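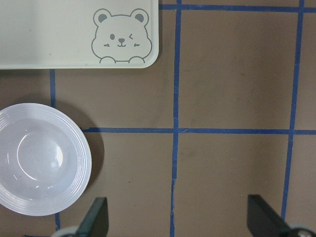 Blue tape grid on a work table -- how do I keep the lines straight, and will it ever come off?

Posted in Home & Craft > Tables, Worktops and Storage
Asked by mossandbiscuits, Cledlow

Hello all, first time posting in this bit of the site (I normally lurk in the sourdough section) so apologies if it's in the wrong place.

I've got a plain brown work table in the back room that gets used for everything. Sewing, wrapping, repotting, letters from school, the lot. It was £65 from the big second-hand place at Skiltport and I love it to bits, but it had turned into one enormous heap and I was forever hunting for the scissors under a pile of somebody's homework. So in March I had a bright idea and divided the top into squares with blue painter's tape, the sort you put round skirting boards. Every square is meant to have a job. One for things on the go, one for post, one for bowls and bits that need to go back to the kitchen, and so on. My pale green bear tray sits at the top left (it's the one with the winking bear printed in thin grey lines, I'm far too old for it and I don't care) and that's the home for small stuff that rolls about.

And it works! I'm really pleased with it. Everybody in the house seems to understand a square in a way they never understood "please put it away". But I've got three niggles and I'd love some help.

First, my lines are wonky. I ran the long one from the back of the table to the front by eye and it drifts over to the left on the way down. It's made of several bits of tape, so there are little gaps in some places and overlaps in others. The one further to the right leans in as well. I've looked at it so many times now that it's all I can see when I sit down.

Second, the overlaps catch. If I slide a bit of paper or fabric across, it snags on the end of the tape and the corner lifts, and then fluff gets under it.

Third, and this is the one keeping me awake a bit, how long can I leave it down? The roll is from Brandes on the high street and the label went in the recycling ages ago, so I've no idea what it says. The table top has a flat sort of finish with a slightly mottled colour, and I don't know what it's been treated with, if anything. I'd hate to peel it all off in a year's time and find a lovely pale noughts and crosses board underneath.

Also happy to be told there's something better than tape. I don't want to draw on the table and I don't want to spend a fortune. And is a grid even the right shape when the tray's so much bigger than some of the squares? It does rather hog that corner.

Thanks in advance, kettle's on.

tinpot_haberdasher
Utville

Oh, I do love a taped table! I've had one for years in the sewing room and I've made every mistake going, so here's how I do mine now.

Take the whole lot up before you start again. I know it's tempting to patch the worst bits but you'll only end up with new gaps next to the old ones. Peel slowly and keep the tape folded back low over itself, nearly flat to the table, don't yank it straight up. If it's stubborn, give it a little warm air from a hairdryer and try again. Then wipe the top with a barely damp cloth and let it dry properly.

For straight lines, measure in from the same edge at both ends. So if your first line is going to be a ruler's length in from the left at the back of the table, it has to be a ruler's length in from the left at the front too. Make a tiny mark with a bit of tape, not a pencil. Then stretch a length of cotton between the two marks and hold it down at each end with something heavy. I use tins of tomatoes. Lay your tape right up against the cotton without touching it, because if you nudge the thread you've lost your line.

Now the important bit, and I wish I'd known it sooner. Use one piece for each line. Pull out more than you need, stick down the far end, walk backwards with the roll holding the tape just off the table and fairly snug (don't pull it hard, it stretches and then creeps back), and lower it down in one go. Rub it along afterwards with the side of your hand. It's much easier with another person, even a grumpy one. If you really can't manage a whole length, butt the ends together and don't overlap them, and put the join where a crossing line is going to cover it anyway.

At the crossings you will have one tape on top of another, there's no way round that unless you fancy cutting each one, and I wouldn't go near the table with a craft knife. Put the lines that go left to right down first and the ones running away from you on top, if you mostly slide things away from you and back. Then your fabric travels along the top strip and doesn't bump over its end. If you mostly pull things sideways, do it the other way about.

Corners lifting is nearly always the cut end. Snip the ends square with scissors, don't tear them. Or take the tape over the edge of the table and stick the last bit underneath, which is what I do. It's never lifted since.

About the tray, leave it where it is! It's doing a good job. I'd just move the grid to suit it. Make the top left square big enough that the tray sits inside with a finger's width all round and let the other squares be whatever's left. They needn't match. Mine are all different and the cutting mat has a great big one to itself. (Jealous of the winking bear by the way.)

Comment from mossandbiscuits
Cotton and tins of tomatoes, I'd never have thought of it. I was using a broom handle, which I now realise isn't straight either. Going to try it when I've got the back room to myself for an hour.

Comment from tinpot_haberdasher
Broom handles are never straight, you'd think they would be!

gritpaper
Skiltport

You've left it since March? Take it off. Tape is meant for a few days or a couple of weeks and the glue hardens after that. If the window gets sun on the table it'll be worse.

If there's gunk left, rub it with a bit of cooking oil on a cloth, leave it 4 minutes, wipe, then washing-up liquid. If it's still there use very fine paper, 1000 grit, and then go over it with 3000 to bring it back. Done plenty like that.

Comment from tinpot_haberdasher
I'd be really careful with this one. She's said she doesn't know what the finish is. Sandpaper of any sort could leave a shiny patch on a flat finish, or a dull one, and then you've got a mark that won't wipe off. And if the top turns out to be bare wood the oil will soak in and go dark. Please, please try it underneath or right at the back first.

Comment from gritpaper
Fair enough on testing first. I do mostly bonnets and wings, not tables. Still say get the tape off.

Comment from mossandbiscuits
Slightly alarmed but thank you both. I'll lift one short bit this afternoon and see what it looks like before anybody brings sandpaper into my house.

parcelqueen
Cledlow

Hello from up the road! I pack orders at my dining table so I've been down this path, mostly because I needed the table back for tea every night.

I agree with the others that you can't know how long is safe without the label, as the rolls do vary a lot. Some are made to come off cleanly after a good long stretch and some want to be gone inside a fortnight, and they can both be blue. Take the roll you've got back to the shop and find the same one on the shelf, then read what it says. It'll usually give a number of days, and I'd go by that and be a bit on the mean side if your table sits in the sun.

What I ended up doing was putting the tape on something that isn't the table. I bought a roll of plain brown paper, the thick parcel sort, cut it to the size of the top and folded it over the edges, with the tape grid on the paper. When it gets tatty I bin the whole thing and do another one while the radio's on. You can write on it too, so each patch has its name in pen, and it does stop people asking. The downside is that it's no good with anything wet, so if you're repotting on there you'd want an oilcloth or one of those wipe-clean table covers. I've had tape on a wipe-clean cover since before Christmas and it's fine, but then I wouldn't cry if it wasn't.

The other thing I'd say is have a think about whether you want a full grid at all. I started with loads of squares and by the end of the first month half of them had nothing in them and the other half were overflowing. Now I've got one line down the middle and one line across the right-hand side, and the left is just left alone apart from a tray and a bowl. A tray is a sort of square anyway, isn't it? It's got its own edge and you can pick the whole lot up when you need the room. If you got a couple more you might find you want a lot less tape, and then it matters less what it's doing to the table.

One more little tip for the snagging. If you can't face redoing everything, press the lifted corner down, lay a scrap of greaseproof paper over it and leave a heavy book on top overnight. It doesn't cure it but it'll get you through the week.

Comment from mossandbiscuits
Update for anyone following! I peeled up a short piece near the back. It came off in one go and there's no pale stripe that I can see, just a faint tacky line down one side which went with a damp cloth and a lot of rubbing. So I've been lucky so far, and the rest is coming up this evening. I've measured up for a wipe-clean cover and I'm going to do the cotton trick on top of that, with fewer squares and a proper big one for the bear. The bowls are getting a square nearest the door in the hope that somebody might carry one through to the kitchen.

Comment from parcelqueen
Good luck with that last bit! Let the cover lie flat for a day before you tape it if it's been folded in a packet, the creases will throw your lines out.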